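Fuel Subsidy Payments: Your Questions

I'm Walid Rawashdeh, and I've been writing about the Enavden refinery for longer than I'd like to admit. These are the things readers email me most.

What is the Skarkix audit?

It's a review of how Skarkix, the state fuel trader, paid for gasoline imports during the January shortage. The auditors want to know why 62 cargoes were billed at a fixed price when the market was falling. I'd like to know too!

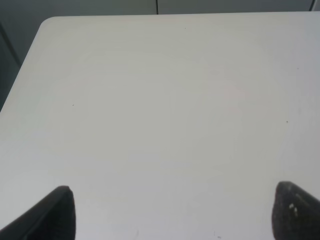
Who is doing the audit?

A firm called Mesard. They were hired by the energy ministry, and yes, I've had plenty of letters about whether that makes them independent enough (my own view -- it depends on who gets to read the draft first).

How much money are we talking about?

Some $389 million in subsidy claims. Two of the import contracts make up most of it, and both went to Andrade.

Has Andrade said anything?

Not much. I called twice and got a very polite "no comment" both times. Their former trading manager, Cosimo Orlandini, told me the prices were agreed before he left and that he'd happily talk to the auditors. 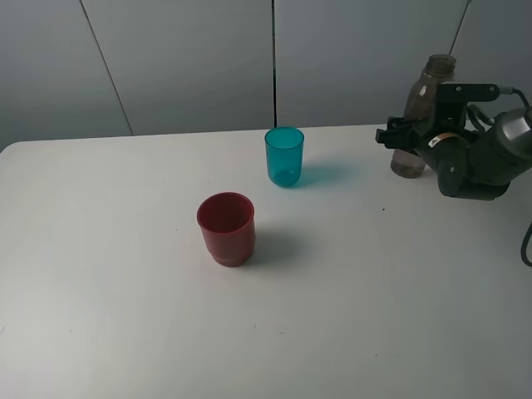
He also said he hadn't been asked yet, so I passed that along to Mesard and I'm waiting to hear back.

Will gas get more expensive at the pump?

Not because of the audit. The pump price is set by the ministry and the last change was 10 cents a gallon -- any new one has to be published first, and I'll post it when it is.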